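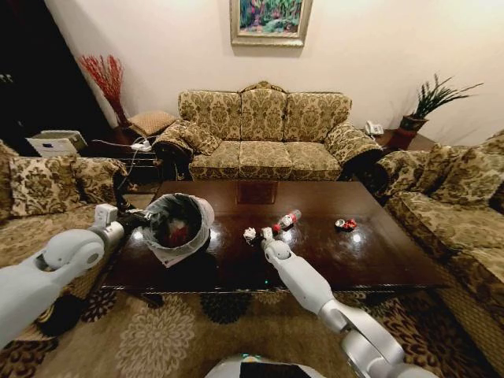
Clearing the coffee table, with a small lined bin brought right up to the mess.

FOR IMMEDIATE RELEASE
October 28, 2020

Flavton Wants You to Start With the Coffee Table

Hi, I'm Imogen Parsons, and I run the home workshops at Flavton. I'm usually the one standing at the front of a class with a roll of bin liners under my arm, so writing the press release is new for me, but I begged to do this one! Our new living room course, The Ten-Foot Tidy, opens for sign-ups today, and I've been itching to talk about it since February.

The whole thing grew out of a question I kept asking people in our kitchen classes: where does the mess in your house start? I figured I'd hear about sinks and junk drawers. Nope. Out of 77 people who filled in our little card, most wrote down the coffee table. A soda can gets left there after a movie, then a bottle tips over, then somebody balls up a piece of paper and leaves it next to the bottle (guilty), and by Sunday you can't find the remote.

So we start there. Lesson one is just trash, and you bring the bin to the table. I mean a small one, light enough to hold over the tabletop, with a bag folded over the rim so it stays put. No walking back and forth to the kitchen with one can at a time. Crumpled paper goes in, and cans and bottles go in too if your town doesn't take them separately. If it does, bring a second bag along.

Then we get into the wood. A dark, glossy table is gorgeous and it shows everything, every ring and every thumbprint, and I have strong feelings about people who spray polish straight onto it. Spray the cloth, please! My co-teacher Odette Moulin takes over for the sofa lesson, and she's wonderful on patterned upholstery. She has a brocade sofa at home with scalloped arms and she'll talk about getting crumbs out from between the seat cushions for as long as you let her.

"I want people to sit down in their own living room and feel like company," Odette told me when I asked her for a quote. She then asked if she could have a second quote about throw pillows. We'll save that for class.

The Ten-Foot Tidy runs for three evenings, online, around an hour each. There are 14 places in each group, so everybody gets a turn to show us their table and ask questions. You'll need a small bin, some liners, two soft cloths and a vacuum with a brush attachment.

Sign-ups are open now on the Flavton workshops page. Reporters who'd like to sit in on a class are very welcome, and you don't have to clean up first.

Press contact: Imogen Parsons, Flavton Home Workshops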